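Home | Reviews | Kitchen | Floors | Robots | About | Contact

Zernholm tidy-up arm: two months with a machine that's meant to pick up after the kids

18 August 2025

I have wanted somebody else to pick up the toys since roughly the day my eldest learned to throw them. So when Noemí Xolalpa rang to ask whether I'd like a go with the Zernholm arm, the one they've been showing to nurseries and toy libraries, I said yes before she'd got to the bit about the weight of it. (It is heavy. Get two people, and clear the hallway first.)

I should say where I'm coming from. I review vacuum cleaners, mostly, and the odd mop. I don't write code, and I didn't want to learn. What I wanted to know is whether one of these things can do a proper chore yet, start to finish, while I do something else. Putting small toys back in a box seemed a fair test to me — it's dull, it's endless, and a four-year-old can manage it if you bribe them.

Setting up took most of an afternoon. The manual is translated a bit oddly but the drawings are good, and Wai-kit Yeh on the support line was very patient about my calling the gripper "the hand" all the way through. You bolt the base down, you show it the corners of the area it's allowed to work in, and then you show it where the box goes. After that it wants to be told what counts as a toy, and that's where my first evening went. It would happily fetch blocks. It would not believe in a sock.
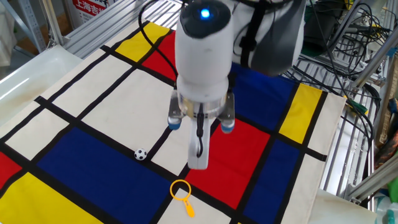
Small things with one obvious shape are what it likes best. Balls it's good at, so long as they stay put, and mine had a habit of rolling off the moment a finger brushed them. I ended up with a simple score sheet on the fridge. Out of 60 goes with a ball, it got 47 into the box, and I was quite impressed with that until my sister pointed out that I'd been stood there the whole time putting the others back for it. Fair point!

Flat things and thin things are another story. Anything with a handle lying flush against the cloth, it comes down, thinks about it, shuffles over a touch, comes down again. Sometimes it gets there. I found myself leaning in and whispering encouragement, like you do with someone parking. Puzzle pieces I gave up on after 10 tries, and the less said about playing cards the better.

Speed, then. It's slow. I knew it would be slow, everyone warned me, but there is slow and there is making a cup of tea, drinking it and coming back to find the second toy on its way to the box. I don't mind that as much as I'd expected to. My dishwasher is slow too and I'm very fond of it. The trouble is that the dishwasher doesn't need me in the room, and this did, every single session, for one silly thing or another.

The rubber pads on the fingers are lovely, by the way. Soft enough that nothing got marked, and they wipe clean with a damp cloth. The noise is fine as well, a sort of low hum with a click at the end, and we could have the radio on over it. I was less keen on the cables. They need proper routing and the clips in the box are rubbish, so I bought a bag of the Iketti ones and was much happier.

I also asked Yung-ching Yang, who runs the packing bench at Lau over in Melbridge, what she makes of theirs. They've had a similar arm since February, putting the same part in the same tray all day, and she wouldn't give it back. But the part never changes and it never turns up under a sofa. She laughed for quite a long time when I told her about the sock.

So would I buy one for the house? No, not this year, and not at this price. If you run a toy library and you've got sorting to do on a table, with the same bits coming back week after week, I'd ask for a trial and see how you get on. At home I'd want it to cope with a floor, and with mess it hasn't been introduced to.

Six out of ten from me, with one of those being for Wai-kit. The kids gave it 9 and cried when it went back.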